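Widad Boutros and Munther Majali
January
Interim report

Reassembly of Small Block Figures by Young Builders

1. Purpose

The Pallstead project asks how the layout of a building kit affects the time a child needs to put a small figure together. Our part deals with the kit itself: which pieces go into it, how they are set out at the start, and how the work surface should be prepared. Trials with children are covered by the Sarnodov group and are not reported in this document.

2. Kit selection

Pieces were drawn from a mixed box of 200. We rejected any piece with worn studs or a loose fit, which left 80 usable pieces. From these we made up 9 small kits. A kit had to include one printed face piece, so that the builder has a clear front to work toward, and at least one flat plate to serve as a possible base or top.

Colors were chosen for contrast between neighbors. Yellow next to purple was easy to tell apart under every lamp we tried. Two close shades of purple in the same kit were more difficult, and we kept that pairing in one kit on purpose as a harder case.

3. Starting layout

The pieces are placed in a small cluster on a plain, light surface with clear space next to it. The printed face is turned up. A stack may be laid on its side, which exposes the studs at its end and makes the order of the colors easy to read. Plates are set stud side up.

Tollgate kit, face piece and brown plate on the white surface:

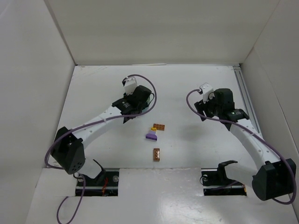
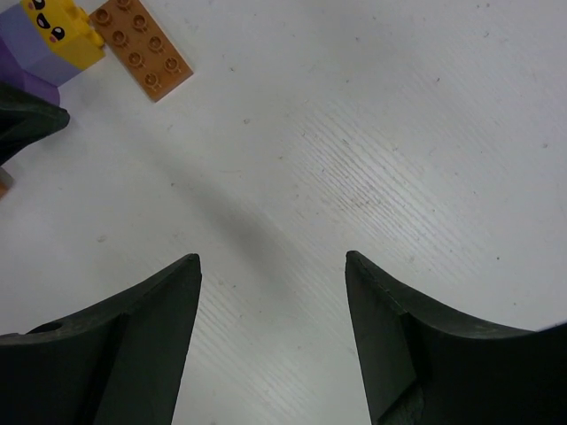
4. Observations on layout

4.1 Studs. A plate with two rows of four studs can take a block in several positions. The instruction card must therefore show the exact row. Our first card did not, and four of our test builders placed the block one stud too far over.

4.2 Angle. Pieces set at an angle to the table edge took longer to line up than pieces set square. The difference was small for the plate and larger for the stack.

4.3 Surface. White gave good contrast with yellow and purple. Pale gray pieces were hard to pick out and were removed from the Smadi kit.

5. Remaining work

The instruction cards for the last two kits have to be redrawn with the stud rows marked. Timing sheets will be changed to record the starting angle of each piece in a separate column.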